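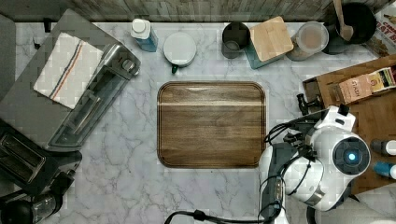

A cutting board on a marble countertop.

Jirkis lander team clears second descent rehearsal

The team behind the Jirkis asteroid mission has completed its second descent rehearsal and will go ahead with a landing attempt in February, mission managers said after a review that ran into the evening.

The spacecraft left its home position shortly after midnight, control room time, and came down under ground command until it reached an altitude of 300 meters. It held there for 14 minutes while the onboard computer compared pictures of the surface with the map stored in its memory. The craft then fired its thrusters and began to climb back out.

Flight director Lamai Phromma said the main goal was to test the handover between ground control and the automatic guidance system, which failed to lock on during the first rehearsal.

"We asked the software to find its landmarks by itself and hold on to them while the asteroid turned underneath," Phromma said. "It found them on the first pass. It lost one for a short time when a shadow moved across it, and then picked it up again."

The first rehearsal ended early. The guidance system mistook a patch of dark rubble for a boulder on its landmark list, and the spacecraft stopped its descent as it was designed to do. Engineers spent the following weeks removing the less reliable landmarks from the list and changing the way the software handles low sun angles. The revised version was tested on a ground simulator before it was sent up.

The landing site is a shallow plain near the asteroid's equator that the team calls Robles. It was chosen over a smoother area farther north, known as Makesine, where the ground is easier to land on but communication with Earth would be blocked for a larger part of each rotation.

Nelly Cuervo, who leads the site selection group, said the new pictures from the rehearsal show more loose rock at Robles than earlier maps did. The largest rocks inside the target circle are still below the limit set for the lander's legs.

"There is one corner of the circle I would like to stay out of," Cuervo said. "We are moving the center of the target 8 meters to the west, and that takes care of most of it."

Signals from the spacecraft take several minutes to reach Earth, so controllers will not be able to step in during the last part of the landing. The decision to proceed will be made at a series of checkpoints, the lowest of them at 40 meters. Below that height the lander either touches down or aborts by its own judgment.

The separation mechanism was not used in the rehearsal. It is a spring-driven unit supplied by Monitz, and it has not been operated since before launch. Telemetry shows its temperature within the expected range. Crisóforo Contreras, the lander's mechanical lead, said heaters around the mechanism will be switched on the day before separation and left on until the lander is away.

Fuel use during the rehearsal was slightly higher than planned. Most of the extra went into the climb, when the spacecraft made two attitude corrections that had not been expected. Phromma said the remaining supply covers the landing attempt and one full repeat, should the first try be called off above the lowest checkpoint.

One item from the review is still open. A star tracker reset itself during the climb, and the backup unit took over until it came back. The reset did not affect the flight path. The team is going through the recorded data to see whether stray light from the surface set it off, and a report is due before the landing commands are loaded.

If the landing succeeds, the lander will take pictures of the ground around it and measure surface temperature through a full rotation. A small drill will then try to collect material from just under the surface. The lander runs on a battery that cannot be recharged, and the order of the measurements has been set so that the pictures are sent first.

The spacecraft is due back at its home position tomorrow morning. Full-size pictures from the lowest point of the descent are still being sent down, and the first set will be posted on the mission page once processing is finished.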